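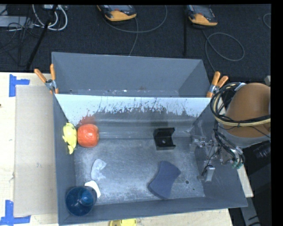
The Teltier open-top metal bin was assessed by the Leltport equipment office over seven months, beginning in June. Two units stood one behind the other on a pale wooden table and served as holding space for small mixed items. Spring clamps with orange handles grip the bins where they meet, and this arrangement is recommended to any department using them as a pair. Each bin costs $120.

The gray finish is the weak point. Scuffs and scratches show plainly on the metal floor, and the white band along the inner back wall has a ragged, scraped lower margin. Departments that require a clean appearance should consider the Cirillo model at $205 - a heavier product with a lid.

Rating: suitable for general use.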